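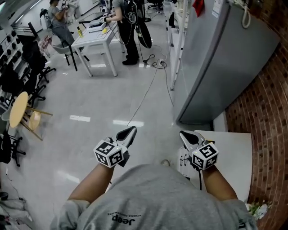

Landscape Painting, Evening Section
Notes for the second meeting: working from your own sketches
Instructor: Margaux Maillard
February 2024

Welcome back, everyone, and thank you for such a lively first night. I went home with a head full of your questions and wrote a good many of these notes at the kitchen table that same evening, so forgive me if they wander a little. Read them before class if you can. If you can't, bring them along and we'll go over the main parts together.

Where we left off

Last time we looked at how a painter decides what a view is about. You'll remember the long talk we had over Hugo Bodin's harbor pictures from Luik, and in particular the one where he left out the whole far shore. Several of you felt cheated by that (I did too, the first time I saw it!). I'd like you to keep that picture in mind tonight, as the missing shore is what lets the water feel so wide. He had drawn it carefully in his sketchbook and still chose to paint fog in its place.

Sketches as notes to yourself

A sketch made outdoors doesn't have to be a good drawing. It has to tell you, three weeks later and in a warm room, what you cared about while you were standing there. Mine are mostly scribbles with words on top: "cold green," "lighter than the road," "birds, maybe." Bodin wrote the time on his, and the direction of the wind, and once a complaint about his lunch.

When you go out this week, please make 5 small sketches of one place. Keep each one smaller than a playing card. Work in soft pencil, and do not erase. If a line is wrong, put the better line next to it and leave both. I know this is hard for the tidy people among you, and I say so with love, being one myself.

Light and dark first

Before we touch color, we'll make a value study from your favorite sketch. Value only means how light or dark something is. Squint until the small stuff goes away and you're left with big shapes. Then try to say what you see using just 4 values: paper white, a light gray, a middle gray, and the darkest dark you can mix.

Most beginners put in too many middles. The picture turns to oatmeal and they start adding detail to rescue it, which makes lumpier oatmeal. So decide early where your darkest dark goes, and be stingy with it. In Bodin's "Skavwood, Late Snow," almost all of the black sits in one stand of trees to the left, and your eye runs there every time, no matter how pretty the sky is.

A word about edges

We'll only have time to brush past this, but start noticing where one shape meets another. A roof against a bright sky has a hard edge. A hill against more hills has a soft one. In a painting you get to choose, and you can soften an edge simply because you don't want people staring at it. Look at the riverbank in the Nulludska series, in your slides packet, and find the place where the bank and the water turn into one shape. I looked at that painting for years before I saw it.

Mixing grays

Please put the tube of black away for now. Ultramarine blue and burnt sienna will give you a whole family of grays, warm or cool depending on who wins the argument. Add white a little at a time. Make a row of swatches on scrap paper, label them, and tape the row inside your sketchbook, where you'll be glad of it by June.

What to bring

Your sketches, all of them, including the ones you hate
2 small panels or pieces of primed card
Ultramarine blue, burnt sienna, titanium white
One brush that feels too big
Rags and a jar with a lid
The Fastik easel, if you bought one. The school has others to lend.

How the evening will go

We'll begin by laying the sketches out on the long tables and walking around quietly. Then I'll do a short demonstration, and after that you'll have 60 minutes to paint. I'll come by each of you, but wave at me if you're stuck and I seem to be chatting too long somewhere else. I do that.

To think about before we meet

What would you leave out of the place you drew, and what would you miss if it were gone? Write a sentence or two on the back of one of the sketches. We'll read a few aloud if people are willing.

Reading: the chapter on winter light in the course reader, and the captions to the Luik pictures. The footnotes are dry and you may skip them, apart from the long one on varnish.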